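Trastau tenants' group questions Costa's "lifetime" claims for reusable tableware hire

Call for plain answers before 14 community halls sign up to a two-year deal

The Trastau Halls Network, which speaks for 14 community halls across the valley, has today asked the tableware hire firm Costa to publish the evidence behind its claim that hiring plates and bowls is "always cheaper and always greener" than owning them. The Network has read the brochure, the contract and the follow-up letter, and it remains unconvinced by all of them.

Costa's offer, sold under the name Rendon, has been put to every hall in the Network since July. Halls would hand over their existing crockery, pay a monthly fee and receive crates of washed plastic plates and bowls before each booking. Dirty items would go back in the same crates. The contract runs for two years and renews by itself unless the hall gives notice in writing.

On paper it sounds tidy. Halls are short of storage, kitchens are small and few hirers wash up as well as they think they do. The Network does not dispute any of that. It does dispute the word "always", which appears in the brochure on nearly every page and is not backed up on any of them.

A spokesperson for the Trastau Halls Network said:

"We have been promised savings before. We were promised savings on boilers, on floor polish and on a booking system that could not cope with a leap year. What we want this time is a sheet of sums that we can check ourselves. If the scheme is as good as the firm says, the sums should not be hard to find."

The Network has three main worries.

The first is the comparison itself. Costa sets the cost of hire against the cost of buying a full new set of china every year. No hall in the Network does this. Most are still using plates bought a generation ago, topped up from house clearances and the odd donation. They do not match and they hold a sandwich perfectly well. Any fair sum would start from what halls spend now, and for several of them that is close to nothing.

The second is transport. Rendon crates would be washed at a depot in Trolus, on the far side of the pass, and driven to each hall and back again. The brochure gives a figure for water saved per plate but no figure for fuel. When the Network asked for one, it was told that deliveries would be "grouped where possible". It has asked what happens where grouping is not possible, which in winter is most of the time, and has had no reply.

The third is breakage and loss. The contract charges halls for any item returned "below presentable standard", a phrase it does not define. Plastic scratches. A bowl that has been through one children's party and one curry night will look different from a bowl that has been through neither. The Network wants to know who decides, whether halls may be present when the decision is made, and what happens to the items that are rejected. If they are thrown away, the claim to be green needs another look.

There is also the matter of quantity. The smallest Rendon package allows for over 700 items a month. That may suit a wedding venue. It does not suit a hall whose regular trade is a lunch club, a sewing group and a parish meeting at which people bring their own mugs. Halls asking for a smaller package were told that one was "under review".

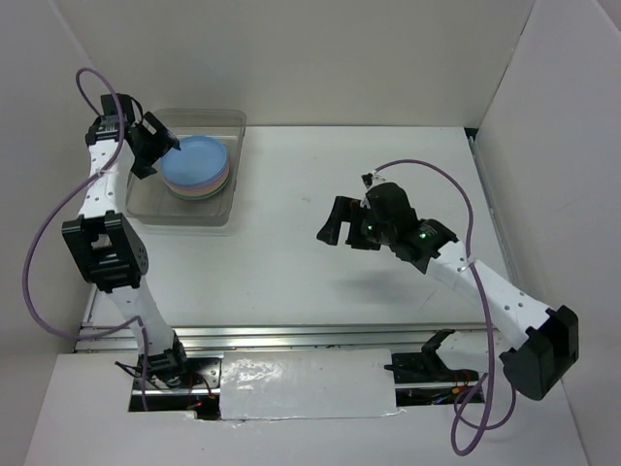
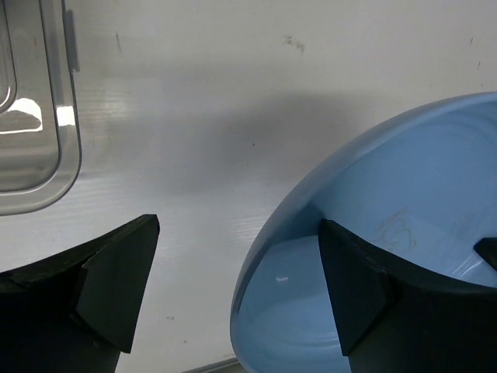
The Network is not against sharing tableware. Two of its halls already lend plates to each other without a contract, a crate or a monthly fee, and the arrangement has held up through several harvest suppers. What it objects to is being hurried. The letter sent to halls describes the present price as available "for a limited period" but does not say how long that period is. A price that cannot say when it ends does not strike the Network as a reason to sign.

The Network is asking Costa to do the following before any hall is pressed for a decision:

Publish the full working behind the cost comparison, using the amounts halls really spend.
State the fuel used on a typical return trip from Trolus, in winter as well as summer.
Write down what "presentable" means, with photographs of items that would pass and items that would fail.
Offer a short trial, with no automatic renewal, to any hall that wants one.
Confirm in writing that halls may keep their own crockery.

The last point matters more than it may seem. Under the present wording, a hall that leaves Rendon after two years would have no plates of its own and would have to buy a full set. At that stage Costa's comparison with the price of new china would finally be a fair one.

Until these points are answered, the Network is advising its members not to sign, and not to give away anything in their cupboards. Halls that have already signed are asked to check the notice clause on the back page and to send a copy of their contract to the Network office.

ENDS

Notes to editors

The Trastau Halls Network is a voluntary body. It receives no money from any supplier of tableware.

Copies of the Network's letter to Costa are available on request from the office, mornings only.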